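Wood Floor Care: Frequently Asked Questions
Bruseo Flooring, Customer Support

How long should new planks sit in the house before they are installed?
Leave the boxes in the room where they will be used until the moisture content of the boards stops changing. Open the ends of the boxes and stack them flat. Do not store them in a garage or on fresh concrete.

Which direction should the planks run?
In a hallway, lengthwise. Boards laid across a narrow passage need many more cuts. Over joists, planks should also cross the joists at a right angle. Where the two rules conflict, add a plywood layer to the subfloor before you start.

How much of a gap is left at the walls?
8 mm on all sides, including at door frames, built-in cabinets and pipes. Baseboard covers the gap. Do not fill it with caulk or wood filler.

Are knots and color differences a defect?
No. Our character grade allows sound knots and visible variation between boards. Work from several boxes at once so that lighter and darker boards are spread over the room. Claims for color must be made before installation. 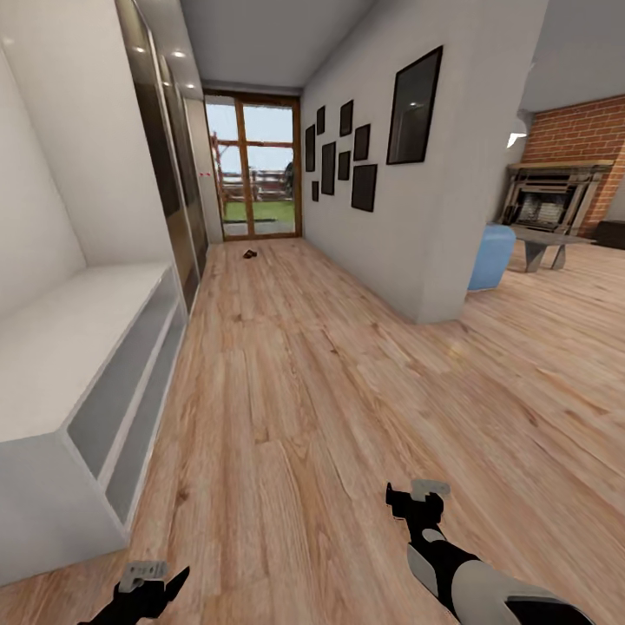 Honey-toned planks laid lengthwise in a hallway with a white built-in bench.

Can I wet mop?
Use a damp microfiber pad and wring it out well. Standing water gets into the joints and raises the edges. Steam mops void the warranty on all lines, including Eltusent engineered boards.

Which cleaner should I use?
Zunex neutral concentrate, 30 ml to a full bucket. Vinegar and ammonia dull the finish over time. Oil soap leaves a film that new coats will not stick to.

When does the floor need a new coat?
When water drops no longer bead in the traffic lanes. Entry halls usually get there first. A light screening and one coat is enough if the wear has not reached bare wood – past that point the floor must be sanded.

Is there a minimum order for sanding and refinishing?
Yes, 200 square feet. Orders above 3000 square feet are quoted separately by Onyekachi Ezeani in the contracts office.

Who handles warranty claims?
Gladys Sánchez. Send the order number, a humidity reading from the room and the lot code printed on the end of the box.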